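Dusting the low shelf without making a bigger mess

I put off dusting for weeks at a time and then do the whole lot in one go, usually with the radio on. The low things are always the worst. I've got a little wooden bench in the hall and I swear it collects more fluff than the rest of the house put together, being so near the floor.

My favourite tool for it is one of those chenille dusters, the sort with lots of fat, twisty fingers. They grab dust far better than a flat cloth does, and they bend round narrow legs, so you don't have to crawl about (my knees are grateful!).

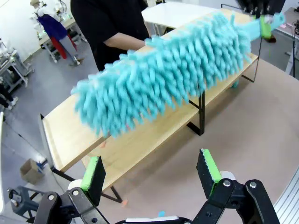 Start high and finish low, every time. I did it the other way round for years and kept having to do the bottom shelf twice. Go along the board in one long, slow pull, lift the duster off at the end and give it a shake outside – never over the sink, it clogs the plughole something rotten.

Metal frames want a dry wipe after that. My neighbour Paavo Ahonen swears by an old sock over the hand, and it does get into the corners nicely.

Bits of paper are another matter. If the children have been cutting and sticking, a fluffy duster just pushes the scraps along and they end up down the back. Pick up the big ones by hand first, then get the tiny ones with a slightly damp cloth. Go easy on the water with pale wood, mine got a ring on it last November and I've still not shifted it. 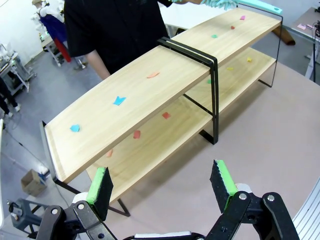 Paper scraps on both levels – pick these up before you dust.

Wash the duster head in warm water with a drop of washing-up liquid, squeeze it out and hang it up by the handle. Don't use fabric softener, it leaves a coating and the dust slides straight off. Mine takes a full day to dry over the bath.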